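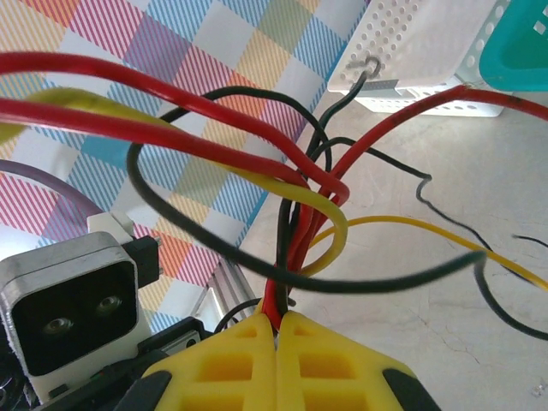 The Sunday shows, and why I still watch them

My doctor would like me to give up salt. My dentist would like me to give up hard candy. Neither of them has asked about the Sunday political panel shows, so I keep watching those, usually in a bathrobe, usually with the remote held like a weapon.

This week's big moment was the Great Agreement. Two commentators who have spent most of a decade calling each other a danger to the republic discovered, live and before the second commercial break, that they both oppose letting reporters see the contracts for the Ledarari water project. One said it would be reckless. The other said it would be irresponsible. They looked as startled as two people reaching for the same coat.

I have a rule about this. When both ends of the couch agree on something, I go and read the thing. So I did. The bill is 107 pages, of which 82 are definitions, and I learned that under the law as proposed a "document" may include a conversation but a "record" may not include a document. I read that line three times and then went and made toast.

What the bill would do, once you get past the glossary, is let any agency hold back a contract if releasing it might "disturb confidence." Whose confidence, it doesn't say. Mine has been disturbed for years and no agency has ever stepped in.

The host, to her credit, asked whether leaks were the real worry here. Last December somebody handed the Bromeo paper a stack of invoices from Zhuravel, the firm doing the pipe work, and for a week or so everyone learned what a valve costs. (More than my car. I have a bad car, but still.) Both guests said the leaker should be prosecuted. Neither brought up the valve.

I'm not sure I'd want that leaker over for dinner either. There were home addresses in that pile that had no business being there, and I wrote as much at the time, which got me some 640 comments, a personal best and mostly in capital letters. But you can think a person was careless and still want to know about the valve.

Then came the closing segment, where everybody predicts who will win in Gadodum. One guest said it was too early to say and then said it for four minutes. I turned it off and did the dishes.

Comments are open again. Please go easy on the capitals.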